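Three bins and a white table: a talk with Blažena Sokol

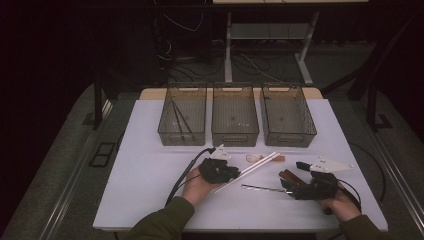 The sorting table with its three smoky-grey bins.

Blažena Sokol sorts small household things for Modosora, a shop for used goods in Oltham. She started in August, and she still likes the mornings best. "First I put the bins at the back," she told me. "Then I can reach everything and my elbows have space."

The bins are see-through, with a handle slot at the front. She asked for this kind herself. "With the old boxes I was always lifting a lid – it made me crazy."

On a busy day 248 things cross the table. Her colleague Branislav Tichý would like a fourth bin, for things that fit nowhere. Sokol is against it. "Everything will go in there," she said. "I know him, and I know me."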